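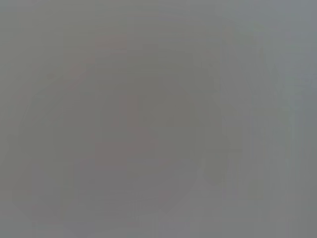
Fig. 7. Gray tone with faint reddish areas, low contrast.

4.2 Checking surface color before storage

1. Set the Skasthorpe lamp to position 2 and let it reach full output.
2. Compare the surface with the gray card supplied. Record any pink or mauve tint on the log sheet.
3. Repeat from the opposite side.

Note: Soft tonal shifts without a clear border are entered as "indistinct". Do not estimate their size.

CAUTION: Do not look into the lamp. Replace the bulb after 2,000 hours (Dravia part 1092).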